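Pourquoi un cube a-t-il toujours six faces ?

Tu as sûrement, au fond d'un tiroir ou d'un vieux coffre à jouets, quelques cubes en bois avec lesquels tu jouais quand tu étais tout petit. Va donc les chercher si tu peux, parce qu'on apprend beaucoup mieux les choses quand on les tient dans la main, et puis c'est agréable, un cube en bois, ça ne fait pas de bruit et ça ne tombe jamais en panne !

Commençons par le toucher. Ferme les yeux et promène ton doigt sur le cube. Les parties plates s'appellent les faces. Quand ton doigt arrive au bord et qu'il doit tourner, il passe sur une arête. Et les petits coins qui piquent un peu — surtout quand on marche dessus pieds nus — ce sont les sommets. Un cube a six faces, douze arêtes et huit sommets, qu'il soit rouge, vert ou jaune, grand comme une armoire ou petit comme un morceau de sucre.

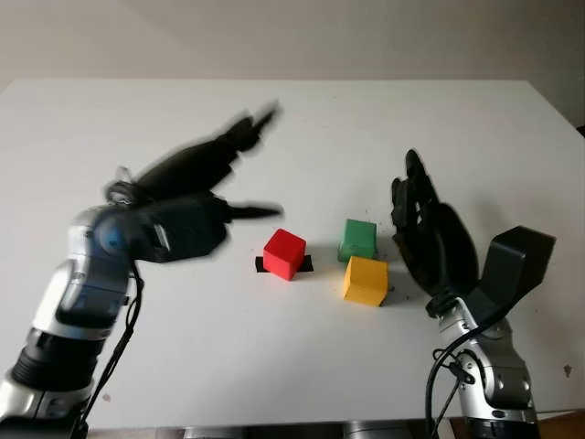 Toutes les faces d'un cube sont des carrés, et tous ces carrés ont exactement la même taille. C'est pour cela qu'un cube se pose aussi bien sur une face que sur une autre : tu peux le tourner comme tu veux, il aura toujours la même hauteur. Essaie de faire pareil avec une boîte à chaussures, tu verras la différence.

Maintenant, pose trois cubes sur la table, deux l'un derrière l'autre et le troisième un peu à l'écart. Baisse-toi jusqu'à avoir le nez au ras de la table, bien en face des deux premiers. Celui de devant cache l'autre ! Relève la tête tout doucement et le second réapparaît, d'abord par le dessus. Les personnes qui dessinent connaissent bien ce petit secret.

Regarde aussi la lumière. Le dessus d'un cube éclairé par une lampe de plafond paraît plus clair que ses côtés, même si la peinture est la même partout. Si tu veux dessiner un cube qui a l'air vrai, prends un seul crayon de couleur, appuie à peine pour le dessus et un peu plus fort pour les côtés, puis ajoute une ombre grise et douce à ses pieds.

Et combien de faces peux-tu voir en même temps, sans miroir et sans bouger ? Tourne autour de la table, prends ton temps, et note ta réponse dans ton cahier.

Heidrun Schnyder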